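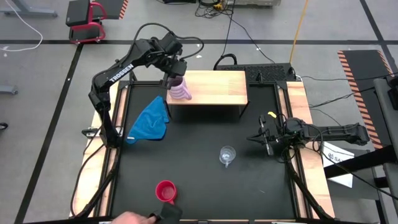 January 3, 2022

Fleece bench, Sumcombe. First entry since the break. Heating back on at eight, washroom floor cold until after lunch.

Started on the goat fibre from the Ivcombe herd. These are the feral goats off the headland, brought down in August when the fence line was moved, and combed in the pens before they were let out again on the north side. We have 12 bags. Each is one animal, labelled with ear tag, sex and a guess at age from the horn rings. Bag 7 has two labels with different tag numbers. Put to one side until the pen sheet can be checked.

The fibre is not much to look at. Mostly coarse outer hair, dark brown to nearly black, with a thin grey undercoat matted in at the base. The nannies have the better undercoat. The two old billies smell as expected and I have moved them to the outside store with the lids taped down.

Dehairing by hand first, on small samples, before anything goes near the machine. Three grams from each bag, weighed after picking out burrs and bracken. Got through bags 1 to 5. Undercoat came away fairly cleanly from 1, 2 and 4. Bag 3 had been combed too hard and is full of broken guard hair. Bag 5 has scurf all through it, and I doubt it will wash out.

Washing. Used the same method as for the Skallton sheep so the two sets can be compared: warm soak, no agitation, second soak with the mild soap, two rinses, spread on the mesh racks. Skallton fleece loses a lot of weight in the wash because of the grease. Goat loses far less, and most of what does come out is soil. Water from bag 4 was red-brown, like the Ivcombe paths after rain.

Note for whoever does the next wash: the thermometer on the left-hand sink reads 3 degrees high. Checked it against the glass one twice. I have written this on a bit of tape on the tap but the tape will not last.

Fibre thickness. Cut snippets from the washed samples of 1 and 2 and mounted them on slides. The Zieliński counter would not find the stage on start-up, so did these by eye with the scale in the eyepiece. 50 fibres per slide is the least I would trust for this and my eyes gave out at the end of the second slide. The plan says 1,000 per animal, which can only be done with the counter working. Took the cover off and blew the dust from the rail, no change. The belt looks all right. I will try the spare lead tomorrow before ringing anybody.

From the two slides, the undercoat is fine and fairly even, with hardly any crimp. The guard hair is very thick and has the usual hollow centre. There is also a small amount of in-between hair in bag 2, which I did not see in bag 1. If that shows up in the other nannies it would be worth a mention, as the old account of the Ivcombe goats says they were crossed with a long-haired white goat kept at the lighthouse. I have not found anything to back the story up. No white fibre so far in any bag, apart from a pinch in 4 that could be from the muzzle or a scar.

Horn shavings. There are paper envelopes in with bags 6, 8 and 11 that I was not expecting. They are marked 'horn, left' in pencil and nothing else. Not on the list. Stored dry with the rest of the hair roots in the second drawer.

Skallton flock, brief. Last four fleeces from the shearing have been skirted and rolled. One is a proper moulting type, shedding from the neck back, and could have been plucked instead of shorn. Tag number is in the fleece book. It has a dark stripe down the back that fades to tan at the tips. Keep the lock samples from this one unwashed for now – they are in the flat box with the blue lid.

Moth traps: two in the main store, clean. One by the door, a single clothes moth. Changed all the pads. The raw goat bags should go through the freezer before they come back in from outside, a full week, and then again after a few days at room temperature.

To do
Spare lead on the counter
Find pen sheet for bag 7
Ask about the horn envelopes
Hand dehair bags 6 and 8 to 12
Turn the racks in the morning, lower ones were still damp at five
More slides, more burr bags, one box of gloves (medium)

Left the extractor on low overnight.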